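Clalter Brings Its Pale Teal Cup to the Table

29/08/2024

Hi, I'm Cempaka Siregar, and I look after tableware at Clalter. I've been itching to share this one for a while! Our new everyday cup goes on sale today, and it's the small, plain, slightly stubborn little thing I've wanted in my own kitchen for years.
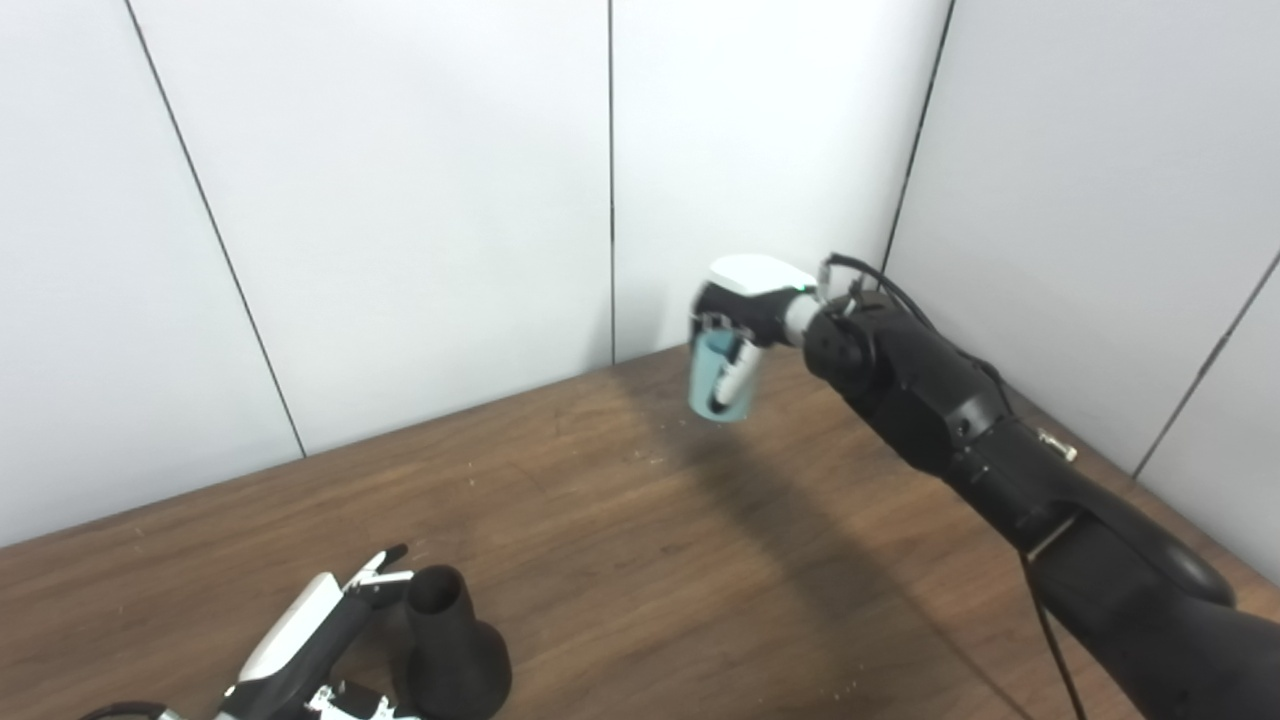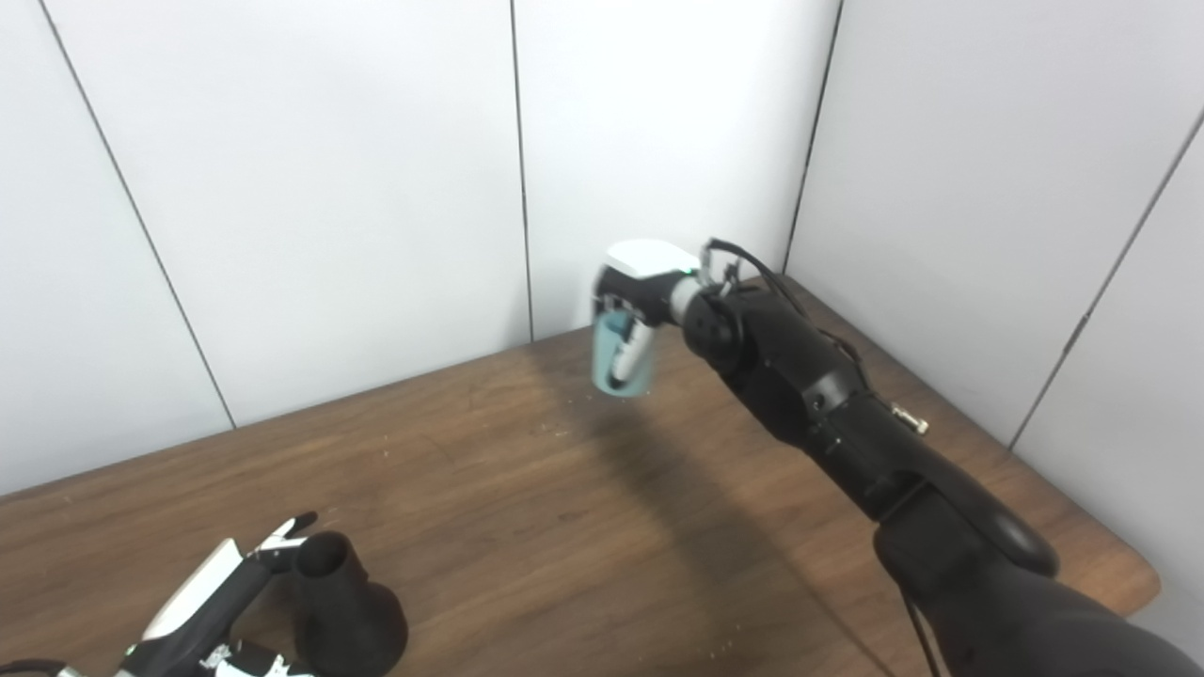 The light teal cup over a wooden table, tilted in the first picture and upright in the second.

We went back and forth on the color all through July. I must have looked at 37 samples (my desk still hasn't recovered) and most were too green, or too minty, or just a bit toothpaste. The one we kept is a pale blue-green with a matte look, and I love it next to brown wood. It's the color I'd want to see first thing in the morning, before I've found my glasses.

The shape is about as simple as it gets. No handle, no pattern. Melquiades Orozco, our designer, did try a version with a fluted base, and we had a polite argument over lunch, and I won. He's still allowed to bring it up.

Before we settled on the final size we sent test cups home with 130 customers, and the notes that came back were great fun to read. Plenty of people used theirs for juice or water. A few kept toothbrushes in it, and one family in Enriquez told us it had become the official cup for scooping pancake flour. Fine by me!

The cup comes in packs of 2 and is stocked by more than 300 shops, as well as our own store in Brinovau. Shops that would like to carry it, or writers who'd like a pair to try at home, can ask for Princess Lagman at the Clalter press desk.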